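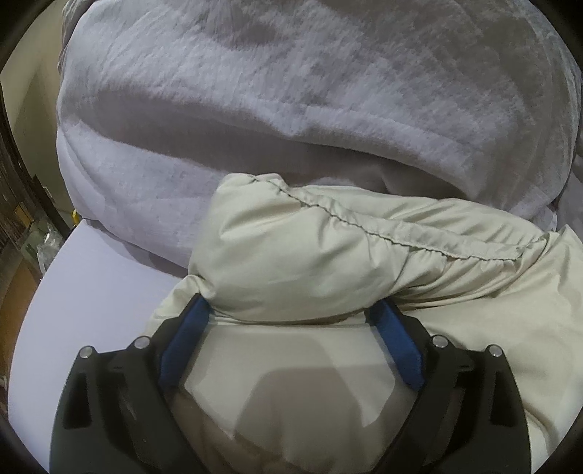 Page 2 of 2

Fitted sheet keeps popping off and the comforter won't stay put in its cover

Posted by Maham Khokhar

Hi all, long time reader, first time asking. I have a bedding problem that is slowly driving me up the wall and I'm hoping somebody on the Nuncombe household board has been through it.

I've got a puffy white comforter and a pale cream fitted sheet with elastic, and between the two of them I spend half my laundry evening wrestling. The sheet is the worse one. The elastic bunches up into a hard little knot at one end of the hem and goes slack everywhere else, so when I try to fold it I get this fat roll of fabric with a twisted corner sticking out. It also pops off the mattress at the head end pretty much every night. The mattress is a deep one (I added a topper in May, and yes, I know that's probably when it started).

The comforter has its own thing going on. The filling slides down, so I've got one big lump at the bottom and a thin cold bit up by my shoulders. I've tried shaking it, I've tried hanging it over the shower rail, I've tried having my sister grab the other end. It looks great for a day and then it's lumpy again.

What I'd like to know is how you fold the sheet so it stacks in a closet, and whether a bunched elastic can be saved or if I should just buy a new one. And any tips for the lumpy comforter! My closet shelf is tiny and right now the whole lot is just shoved in there with the door leaning on it.

Rhea Macapagal
Member, 1389 posts

Oh I feel this one. I ran the linen room at a small guest house called Plandis for years and folded more fitted sheets than I ever want to think about again.

For the folding, do it on the bed and forget about the standing-up-with-your-arms-out method, which only works if you have long arms. Lay the sheet down with the elastic side facing up. Take the two corners at the foot end and tuck them inside the two at the head end, so each pair is nested like a cup in a cup. Now run your finger around inside the corner and push the seams together so they match. This is the bit people rush, and if the seams don't line up you get that fat roll you're talking about. Then fold the elastic edges in toward the middle until you've got something close to a rectangle, smooth it with your forearm, fold in thirds the long way, then thirds again. It'll never look like a flat sheet. Mine always have a bit of a belly on one side and I put that side to the back of the shelf.

About the knot in the elastic, check it before you give up on it. Quite often the elastic has only twisted inside the hem. Hold the hem on both sides of the knot and give it a few good stretches, then work the gathers along with your thumbs, a little at a time. If it evens out, great. If it snaps right back to where it was, the elastic has probably come loose at one end and slid down the channel. You can unpick a couple of inches of the seam, pull it through with a safety pin and stitch it down again. It's a cup of tea kind of job.

And measure your mattress WITH the topper on! A sheet that was fine before can be too shallow now, and no amount of fixing the elastic will change that. Look for the pocket depth on the package, and go a bit over.

Facundo Espinoza
New member

just buy new ones. I got the Cinent deep pocket set and never had it come off. cant help with the comforter, mine is lumpy too lol

Charoen Srisuk
Member

Rhea has the sheet covered so I'll just do the comforter.

First thing I'd look at is whether there's any stitching across it. If it's one big bag of fill with no quilted squares or channels, it's going to wander whatever you do, and you're stuck shaking it. I do mine every time I change the bed: grab the two corners at the lumpy end, lift, and snap it hard so the fill travels to the other side. Then lay it flat and pat the leftover lumps apart by hand.

If it has been washed lately, make sure it's dry all the way through. Damp fill clumps and stays clumped. I put mine in the big dryer at the laundromat on Rivera with a couple of clean tennis balls, on low, and stop it now and then to pull the clumps apart. At home the drum is too small and it just goes round in a ball.

You can also hand-stitch it in a few places, straight through both sides, with a small button or a knot to hold each spot. My aunt did one like that and it's still on her spare bed.

For the tiny shelf, store the sheet set inside one of its own pillowcases. The comforter I'd keep off the shelf altogether and put under the bed in a cotton bag. I wouldn't vacuum pack it if it's down, mine took ages to puff back up.

Maham Khokhar

Thank you both (and Facundo, lol, solidarity). I stretched the hem the way Rhea said and most of the knot let go, but there's one stubborn bit I think has come unstitched, so safety pin it is. No stitching across the comforter at all, so that explains the wandering. Charoen, how far apart did your aunt put the buttons?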